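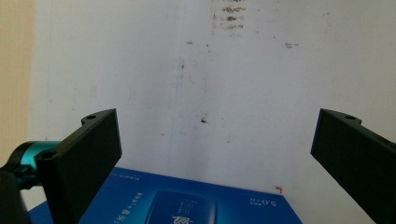 Utell Accord

The Utell Accord is a boundary and water treaty between two small neighbors, Grastalby on the west bank of the Utell River and Urkau on the east. It has 61 articles, and I've read every one of them more than once (the fishing annex too, which I don't recommend). Most people know it as the treaty that set up the shared zone along the river, but the bulk of the text deals with water, grazing and who pays for the bridge.

Background

The trouble started with the river itself. The old border followed the middle of the channel, and the Utell moves. Every big spring flood pushed it a little east or a little west, so a farmer could go to bed in Urkau and wake up owing taxes to Grastalby! The two governments argued over it on and off for 50 years. There was never a war. There were closed crossings, confiscated sheep and one very long quarrel over a gravel island that both sides had put on their postage stamps.

Things got worse when Urkau announced plans for a dam upstream. Grastalby recalled its envoy and stopped buying Urkau's electricity, and both parliaments passed angry resolutions that, to my ear, read almost the same.

Negotiations

Talks opened in April at Michalík, a spa town that both sides accepted as neutral ground. The first few days went to the seating plan and the spelling of place names. I used to skip over that part, but the spelling question really mattered: using one country's name for a village looked a lot like admitting the village was theirs. The delegates settled on printing both names, in alphabetical order, everywhere.

The dam was the hard part. Urkau wanted it treated as a domestic project, and Grastalby wanted a veto. The compromise, usually called the Michalík formula, let Urkau build a lower dam and gave Grastalby a guaranteed flow in the dry months, measured at a gauge that both sides can read.

Main terms

The border is now a fixed line on a map, so the river can wander as it likes. On each side of that line is a strip 200 meters wide where neither country may station troops or put up permanent buildings. Boathouses are allowed (there was a whole evening session on boathouses). Residents of both banks can cross on a local card without a visa, and herders keep their old summer pasture rights.

A joint river commission of 8 members, half from each country, meets on the first Monday of the month. It can't overrule either government. It can publish its findings, though, and I'd say that has turned out to be the stronger power.

Reception

Neither public loved it. In Grastalby the opposition called the flow guarantee too low, and in Urkau the complaint was that a sovereign country shouldn't need to ask before filling its own reservoir. Both parliaments ratified it by thin margins anyway.

The gravel island went to Urkau, by the way, with fishing rights for Grastalby. It has since washed away, and the annex covering it is still in force.

See also

Michalík formula
Joint Utell River Commission
Local border traffic in Grastalby and Urkau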